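川の水はどうしてあふれるの? こども防災ノート

文:ヴェルナ・リンドクヴィスト
更新日:12月27日(土)

雨がたくさんふると、川の水がふえます。ふえた水が川の外に出てしまうことを「洪水(こうずい)」といいます。このページでは、水がどこから来て、どうやってふえるのか、どんなときにあぶないのかを、スケルネル川を例にして説明します。

スケルネル川は、山の中の村コトンから始まり、ヴァスという町を通って、ペスティブホルムで海に出ます。長さは60キロメートルです。ペスティブホルムの川ぞいの地区には、1,499けんの家があります。この地区では、9月の大雨で道路に水が出ました。

雨の水はどこへ行くの?

地面にふった雨は、いろいろな道を通ります。

木や草の葉にくっついて、そのまま空気の中にもどっていく水があります。土にしみこんで、地面の下をゆっくり進む水もあります。しみこめなかった水は、地面の上を流れて、低いほうへ集まります。これが小さな流れになり、小さな流れがいくつも集まって川になります。

土はスポンジににています。かわいたスポンジに水をかけると、しばらくは水をすいます。でも、いっぱいになると、かけた水はそのままこぼれます。土も同じです。何日も雨がつづいたあとは、土の中のすきまが水でいっぱいになっていて、少しの雨でもすぐに川へ流れこみます。

こおった地面や、アスファルト、コンクリートの地面は、水をあまりすいません。町の中で急に水がたまりやすいのは、地面の多くがほそうされているからです。町にふった雨は、道のはしのみぞに入り、地面の下の管(かん)を通って川や海へ流れます。管に入りきらない水は、道にあふれます。

川に水が集まるはんい

ある川に水が流れこむ土地のはんいを「流域(りゅういき)」といいます。山のてっぺんをつないだ線が、となりの流域とのさかい目になります。手をおわんの形にして、上から水をかけると、水は手のひらのまん中に集まります。流域は、とても大きなおわんだと思ってください。

流域が広い川は、たくさんの水を集めます。だから、自分の町で雨がふっていなくても、川の上のほうで雨がふれば、川の水はふえます。

スケルネル川の場合、コトンの山でふった雨は、すぐにはペスティブホルムにとどきません。山の水がヴァスに着き、それからさらに下って、ようやく海の近くまで来ます。雨がやんで空が明るくなったあとに、川の水がいちばん高くなることもあります。「雨がやんだから、もう川を見に行ってもいい」と考えるのは、まちがいです。

上流と下流

川の始まりに近いほうを「上流(じょうりゅう)」、海に近いほうを「下流(かりゅう)」といいます。

上流は坂が急で、川はばがせまいことが多いので、水は速く流れます。雨がふると短い時間で水がふえ、石や木の枝もいっしょに流れてきます。

下流は土地が平らで、川はばも広くなります。水のふえ方は上流よりゆっくりですが、一度高くなると、なかなか下がりません。流れがおそくなるので、運ばれてきたどろや砂は、川の底や岸にたまります。

川が合わさるところ

ヴァスでは、2本の川が一つになります。大きいほうがスケルネル川で、小さいほうは地元で「西の川」とよばれています。

大きい川の水が高くなると、小さい川の水は流れこみにくくなります。行き場のなくなった水は、小さい川の中にたまり、水面がだんだん上がっていきます。大きい川があふれていなくても、小さい川が先にあふれることがあるのはこのためです。

小さい川の近くに住んでいる人は、自分の家の前の川だけでなく、その先でつながっている川の水位も調べておきましょう。

海の近くにも、にたようなことがあります。満ち潮(みちしお)で海の水が高いときには、川の水が海へ出にくくなります。強い風が海から陸へふくと、海の水はさらに高くなります。大雨と満ち潮が重なる時間は、天気のニュースでもよくとりあげられます。

堤防のはたらき

川の両がわにある、土をもり上げた長い丘のようなものを「堤防(ていぼう)」といいます。水が町に入らないようにするためのものです。ペスティブホルムの堤防は、できてから66年になります。

堤防があぶなくなるときには、いくつかの形があります。

一つは、水が堤防の上をこえるときです。こえた水が外がわの土をけずり、堤防がくずれることがあります。

もう一つは、水が堤防の中にしみこむときです。水位の高いまま長い時間がたつと、土がやわらかくなります。外がわの地面から水がふき出すこともあります。

流れのはげしいところでは、堤防の内がわの土がけずられます。川が曲がっているところでは、カーブの外がわの流れが速くなるので、石やコンクリートのブロックで守ってあります。

堤防の草がきれいにかられているのには、意味があります。草がのびていると、ひびやあなを見つけられません。草の根は土をおさえるはたらきをするので、ぜんぶぬいてしまうことはしません。モグラのあなも、見つけたらうめます。

水の高さをはかる

川の水面の高さを「水位(すいい)」といいます。橋の柱や岸に、めもりのついた長い板が立っているのを見たことがあるでしょうか。あれは水位を読むための板です。

人が読むほかに、機械ではかる方法もあります。水面に向けて電波を出し、はね返ってくるまでの時間から高さをもとめる機械や、水の中に入れて、水の重さでおされる力をはかる機械があります。はかった数字は役所に送られ、インターネットで見られるようになっています。

水位のグラフには、横に時間、たてに高さが書いてあります。見るところは、線が上を向いているか、下を向いているか、そしてどのくらい急かということです。今の水位がまだ低くても、線が急に上を向いていたら、早く準備を始めます。

いつにげるの?

にげることを「避難(ひなん)」といいます。洪水のときの避難には、大事なことがあります。水が道に出る前に動くことです。

道に水がたまると、足もとが見えなくなります。みぞのふたが外れていても気がつきません。どろ水は深さがわかりにくく、流れがあると、ひざより低くても足をとられることがあります。車も安全ではありません。水が深くなるとエンジンが止まったり、ドアが開かなくなったりします。

もう外に水が出ていて、避難所まで歩けないときは、建物の中の高い階に上がります。地下室や一階には残らないようにします。がけの近くの家では、がけからいちばん遠い部屋をえらびます。

夜にたくさん雨がふるという予報が出たら、明るいうちに動きます。小さい子や、お年よりのいる家では、準備に時間がかかるので、さらに早く始めます。

ハザードマップの見方

「ハザードマップ」は、あぶない場所を色で表した地図です。洪水のハザードマップでは、水がどのくらいの深さになりそうかを、色で分けてあります。色の意味は、地図のすみにある表で調べてください。

地図をもらったら、家の人といっしょに次の順番で見ます。

自分の家をさがして、しるしをつける。
学校と、よく行く場所にもしるしをつける。
避難所をさがす。洪水のときに使える避難所かどうかをたしかめる。
家から避難所までの道を、えんぴつでなぞる。
なぞった道の中に、川、地下道、低い場所がないか見る。

地震のときには使えても、洪水のときには使えない避難所があります。ペスティブホルムの場合、川の横にある体育館がそうです。地図には小さなマークで書いてあるので、見落とさないようにします。

色のついていない場所でも、水が来ないと決まったわけではありません。ハザードマップは、ある決まった雨のふり方を考えて作られています。それより多くふれば、水は地図よりも広がります。

持っていくもの

リュックサックに入れて、両手をあけておきます。

飲み水と、そのまま食べられるもの
着がえとタオル
いつも飲んでいる薬
かい中電灯と電池
けい帯ラジオ
家の人の電話番号を書いた紙
ビニールぶくろ何まいか
好きな本やカードゲームなど、小さくて音の出ないもの

くつは、ひものついた運動ぐつにします。長ぐつは中に水が入ると重くなり、ぬげやすくなります。

水が引いたあと

水が引いても、すぐに元の生活にもどれるわけではありません。床や道にはどろが残ります。このどろには、下水や油がまざっていることがあるので、素手でさわってはいけません。かわくと細かいほこりになるので、かたづけのときはマスクもつけます。

家に入る前に、大人が電気とガスをたしかめます。ぬれた電気製品は、見た目がきれいでもコンセントにつながないでください。

かたづけでは、ごみがたくさん出ます。ごみは町が決めた場所へ、種類ごとに分けて出します。分け方は町によってちがうので、お知らせを読みます。われたガラスは、大人にまかせます。

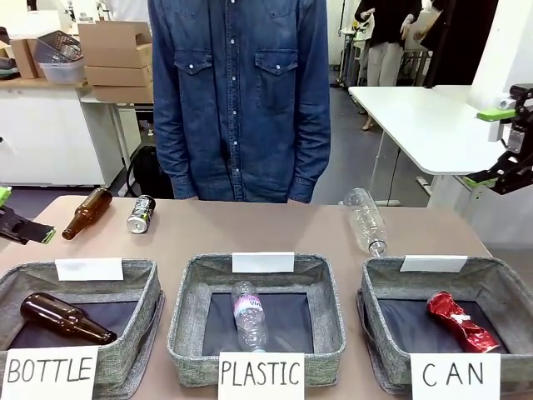
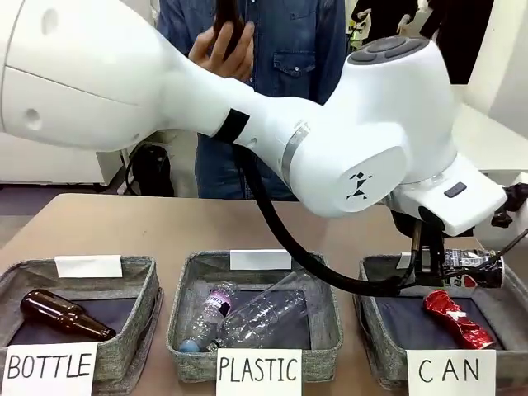
1枚目:「BOTTLE」「PLASTIC」と書かれた札と灰色のかご

ことばの説明

流域:雨の水が、ある川に集まってくる土地のはんい。
水位:水面の高さ。
合流(ごうりゅう):川と川が一つになること。
堤防:川の水が町に入らないようにする、もり上げた土など。
避難:あぶない場所からはなれて、安全な場所へうつること。

やってみよう

コップに土を入れたものと、からのコップを用意します。土のほうは、底に小さなあなをあけた紙コップを使い、下に皿をおきます。上から少しずつ水をかけて、皿に水が出てくるまでの時間をはかります。水が出なくなったら、もう一度同じ量の水をかけて、時間をくらべてください。からのコップは、かける水の量をはかるのに使います。砂でも同じことをやってみると、土とのちがいがわかります。

結果はノートに書いておきましょう。次のページでは、雪どけの水と川について説明します。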